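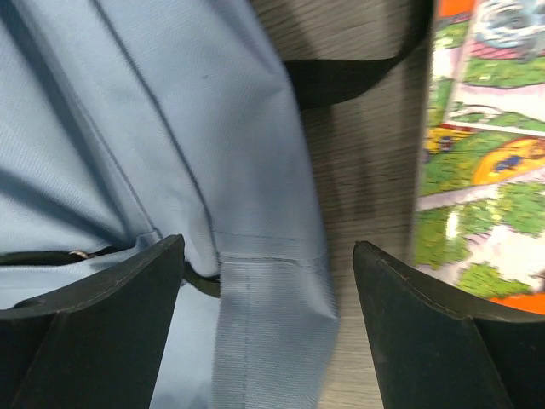

La mochila azul, la cremallera y la tira ancha entre los dos dedos de la pinza.

Cómo enseñamos a un brazo a coger una mochila (guía para clubes de robótica)

11 de junio de 2024

En el club llevamos desde abril con la misma tarea, coger una mochila por una tira y levantarla de la mesa, y como ya me la han pedido de otros dos centros, la dejo escrita de una vez. Va para quien tenga un brazo pequeño con pinza de dos dedos, una cámara en la muñeca y bastante paciencia. Nosotros usamos el brazo Remberg del taller y el programa de grabación Clonel, pero los pasos valen igual con otro equipo (cambian los menús y poco más).

Lo que hace falta

Una mochila blanda, vacía o casi. Una mesa que no baile. Un mando o un brazo guía para teleoperar. Un disco con sitio, que los vídeos ocupan muchísimo. Y dos personas por turno, una que mueve y otra que apunta y tiene la mano en la parada de emergencia. Esto último no lo negociamos nunca, ni siquiera cuando hay prisa.

Paso 1. Decidir qué cuenta como "cogida"

Parece una tontería y nos costó dos tardes de discusión. Para nosotros vale si los dos dedos cierran sobre una tira, la mochila se separa de la mesa y aguanta arriba 2 segundos. Si la pinza muerde la tela del cuerpo y la levanta igual, no vale. Escribidlo en un papel y pegadlo en la pared, porque a la tercera semana cada turno tiene su propia versión y luego los datos no hay quien los junte.

Paso 2. Colocar la mochila

Cambiad la postura en cada intento: girada, arrugada, con la cremallera hacia vosotros, con las tiras por delante o medio escondidas. Al principio la poníamos siempre igual y el modelo aprendió a ir a un punto de la mesa, estuviera allí la mochila o no. ¡Menuda cara se nos quedó!

Con la luz, lo mismo pero menos. Mejor difusa y bastante constante, sin un foco pegando directo sobre la mesa. La tela arrugada ya hace bastante sombra por su cuenta.

Paso 3. Acercarse despacio

Abrid la pinza antes de bajar, nunca a la vez. Centrad la tira en el hueco mirando solo la cámara de muñeca - cuesta, porque el cuerpo te pide asomarte y mirar la mesa, pero el modelo no va a poder asomarse. Si la tira no se ve en la cámara, retroceded y volved a entrar con otro ángulo. Esos retrocesos también se graban, que le vienen de maravilla.
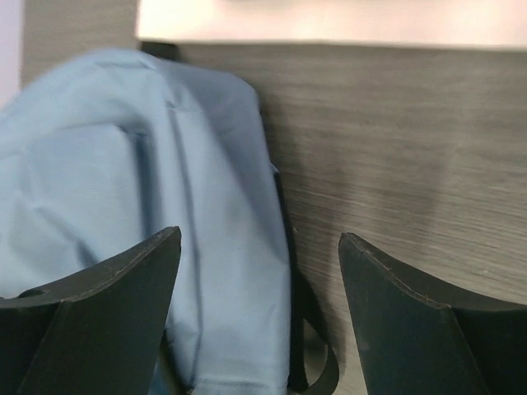 ¿Cuántas demostraciones hay que grabar para que el brazo empiece a acertar?
Depende de cuánto cambiéis la postura de la mochila; nosotros vimos los primeros intentos decentes con unas 197, y nuestra meta para final de curso son 500.

Paso 4. Cerrar y levantar

Cerrad con poca fuerza y subid un dedo de altura. Parad ahí. Si la tira resbala, se nota enseguida, y podéis soltar y repetir sin que la mochila caiga desde arriba. Las tiras anchas se dejan agarrar mejor cuando los dedos entran uno por cada lado del canto; las negras estrechas son más traicioneras, sobre todo si hacen bucle, y a veces conviene meter la punta de un dedo por dentro.

Ojo con las puntas de la pinza. Si bajáis demasiado rozan la mesa, y en nuestro caso el brazo se queja, se bloquea y toca reiniciar Clonel entero.

Paso 5. Revisar antes de guardar

Al acabar el turno vemos todo lo grabado a doble velocidad. Borramos los intentos en los que se cuela una mano o la mochila sale volando, y marcamos los dudosos para el siguiente grupo. De nuestra primera tanda tiramos 69, que dolió bastante, pero el entrenamiento con lo que quedó fue mejor que con todo junto.

Para los nombres de archivo usamos fecha, turno y número de intento. Nada de "prueba_buena_final2", por favor.

Problemas que hemos tenido

El brazo se queda temblando encima de la mochila sin decidirse: nos pasaba cuando unos turnos cogían siempre la tira ancha y otros la negra. Ahora cada tanda tiene una sola tira como objetivo y va apuntada en la hoja.

La pinza cierra en el aire: casi siempre era retraso de la cámara. Mirad el cable antes de tocar nada del código.

Va bien en el taller y mal fuera: nos ocurrió en el encuentro de Golstead, con otra mesa y otra luz. Este año llevaremos un rato reservado para grabar allí mismo antes de la ronda.

La semana que viene subo la plantilla de la hoja de turnos.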